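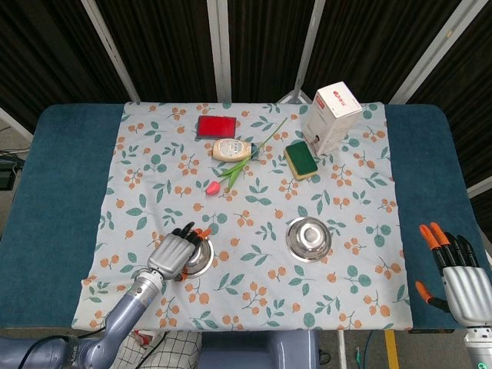
Tabletop Handling – Open Day Gallery

Print this page | E-mail this page

The Keltel workshop opened its floor to visitors one Friday in November. The handling cell ran from mid-morning until the building closed, with 26 visitors admitted in small groups. The two-arm platform on show is referred to in-house as Samuel. The task set, Clolum, is a list of household pick, place and hand-over moves performed on a dressed table. Control software is by Amus.

Left hand on the rim of the small steel bowl, right hand raised with fingers spread. Both hands have dark fingers with orange tips. The larger, shallow bowl is a separate item in the task set and is handled with the other hand where possible.

Notes from the session

The object list mixes stiff and soft items on purpose. A squeeze bottle of mayonnaise, a scouring sponge and an artificial tulip call for quite different grip settings. Of these the tulip took up the most discussion. A long thin stem gives few good grasp points, and the flower end swings when the stem is lifted off-center.

Polished steel was the other frequent question. Reflections disturb the depth estimate inside a bowl, so the planner works from the rim and ignores the interior. The printed tablecloth stays on for all runs. A plain surface gives cleaner segmentation, but the kitchens this work is aimed at do not have plain surfaces.

Each group saw 2 runs with a change of layout between them. A full run allows 11 moves. The log for the Clolum set stood at 700 runs before the doors opened, and open day runs are stored separately – they are not used for scoring.

Visitors who asked for the object list and layout sheets can collect them from the Keltel front desk.

Last updated: November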